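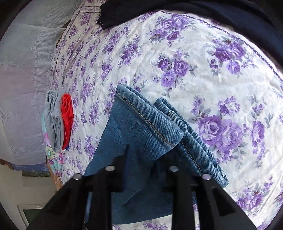
According to Yesenia Escobar, a drawer of jeans used to mean pulling out four pairs to reach the one at the bottom, and by evening the whole lot was back on the bed. She was among the people who came to the Dunside folding evenings last spring, and she still folds hers lengthwise first.

Skomura, the home storage shop on Grosow Street, will run the evenings again starting in September. They cover one subject, which is how to fold and put away denim at home. Each session starts at 7 p.m. and lasts an hour and a half.

Home > Community > Press Releases

The method taught is a plain one. Lay the jeans on the bed, smooth the legs, and fold one over the other so the hems meet. Tuck in the point of the seat. Then fold up from the hems toward the waistband until the bundle stands on its own. Turned-up hems are left as they are, and heavy seams go to the outside of the fold.

Pairs with a knit waistband or ribbed ankles get a session of their own this year. Knit does not hold a crease the way denim does, and a stack of them tends to lean.

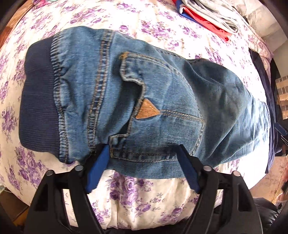
The shop also asks people to check back pockets before folding and to press them flat by hand. A pocket left gaping makes a lump that shows up three layers later.

Last year's evenings drew 778 people, and between them they folded nearly 1,000 pairs. "Most of them brought more than they meant to," said Gladys Sotelo, manager of Skomura. "We had one bag with eleven pairs in it. It all fit in two drawers when she got home, she told us."

Jeans that people decide not to keep can be left at the shop in any condition. Condori, the repair workshop next door, took in 956 pairs that way last year. Bontu Degefa of Condori said 800 were mended and passed on, and the rest were cut up for patches.

Sessions are free. Bring up to six pairs, clean. Tables are provided, but a bed at home works just as well. Sign up at the counter or ask for Hạnh Châu.

14 shares | 3 comments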